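A morning at Omside, mostly looking over shoulders

I got to Omside just after 10 with a coffee in each hand (both mine) and was put straight in front of the software people, which suited me fine. Omside's planner is called Tilluvora, and it learns from people doing chores at home with a hand-held gripper. They had 2,963 recordings in the library when I visited, and you can scrub through any of them like a video.

What I loved was the clean-up stage, Fladuver. It works out where the gripper was in space at every moment, then flags the bits where it lost track, usually a big plain wall or a shiny ceiling. I had a go at fixing the flags myself and got hopelessly carried away! 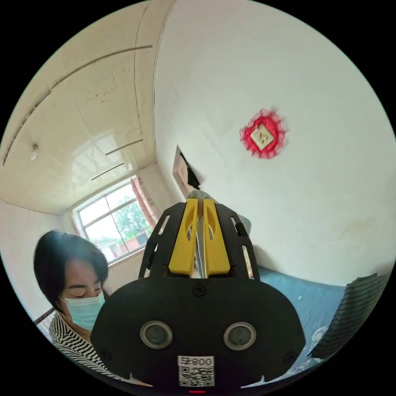

Each device carries its own number, so if the finger widths come out wrong the tool can pull every take from that unit and recalibrate the lot in one go. There were 242 takes waiting in that queue, and I watched it chew through the first 100 before lunch.

After that came Anghel, the control layer, which smooths the planned path so the arm doesn't jerk. I asked to see it with the smoothing off. Very rattly, and I'd have happily watched it all afternoon, but my train was at four.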